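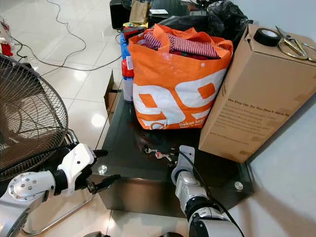
Friday, October 11, 2019

Completion statements from the Trollilum course plugin to the record store. Carrying on from the ticket Ifigeneia opened: learners finish a module, the plugin page shows a green check, and the record store has no "completed" statement for them. Passed statements come through fine.

Setup on staging:
Site in a subfolder (/learn), not at the root.
Starnura as the record store, staging instance.
Kourkoulas theme, child theme active.
Caching on, same rules as production.

First I ruled out the content. Took the fire safety module, which is the one people complain about, and ran it as a test learner with the browser console open. The package sends its completed statement every time. I ran it 15 times, mixing normal finishes with closing the tab on the last slide. Closing the tab loses the statement in some runs, which we knew and which is a separate ticket. With a normal finish it always leaves the browser.

So the loss is between our endpoint and Starnura. The endpoint answers 200 and the body is empty. It should return the statement ID. I lost most of the morning to that, since our log only records the status code and everything looked healthy.

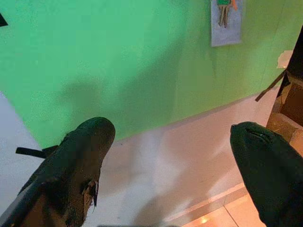

Turned on debug logging in the plugin (set the flag in the config file, the checkbox on the settings page does nothing on this version). The log shows the request arriving with no Authorization header. Passed statements go through the older route, which reads the credentials from the query string, and completed statements use the new route, which wants the header. That explains why only one kind goes missing.

Why the header is gone: the server runs PHP as CGI and drops it before WordPress sees it. Aliki remembered the same problem from the Punari migration in March. The fix there was a rewrite rule in .htaccess that copies the header into an environment variable. I added the rule at the root and got no change. Added it inside /learn, above the WordPress block, and the header showed up. The subfolder has its own .htaccess with its own rewrite section, so the root one is ignored for anything below it.

Note for whoever edits this next: the rule must sit outside the BEGIN/END WordPress comments. Saving permalinks rewrites everything between them. I tested this by saving permalinks twice and the rule stayed.

After the fix, same module, same test learner: 15 normal finishes, 15 completed statements in Starnura, each with an ID in the response.

Second problem, smaller. The cache plugin was holding on to the endpoint's empty answer for logged-out requests. Excluded the /learn/wp-json path from caching. Ifigeneia wants the exclusion limited to our own namespace so the rest of the API can still be cached. Fair, but the pattern field doesn't seem to accept a wildcard in the middle. Left it broad for now.

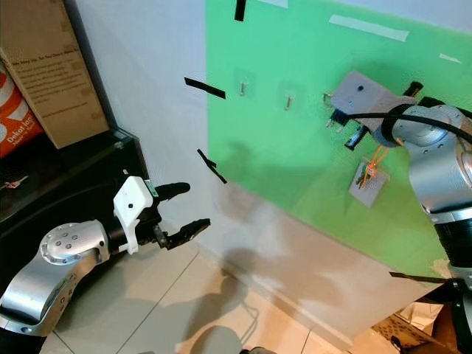
Backfill. Production has 69 learners with a check on the plugin side and no matching statement. I pulled the list by joining the plugin's progress table against the Starnura export on email address. Two things to watch:

– Email case. The export lowercases everything, the progress table does not. Compare in lowercase or you get false misses.
– Timestamps. The progress table is in site time, Starnura is in UTC. Convert before writing, or certificates for late-evening finishes will carry the wrong date.

Wrote a short script that builds a statement for each row and posts it through the new route. It does a dry run unless given --send. The dry run on a copy of the production data looks right, and I compared a handful of rows by hand. It skips anyone who already has a completed statement for that module, so running it again is safe.

Not done:
Change our log so it keeps the response body, or at least its length. A bare 200 told us nothing.
Ask the host if the header rule can go into the server config on production. If not, use .htaccess as on staging.
Aliki to check the certificate emails. I don't want the backfill to send 69 people a congratulations message for something they finished weeks ago. There is a hook that fires on new statements and I haven't found where it is switched off.
Cache exclusion pattern, see above.

Script is in the tools folder on the staging branch, the config change is committed, and debug logging is off again. Production is untouched until the email question is settled.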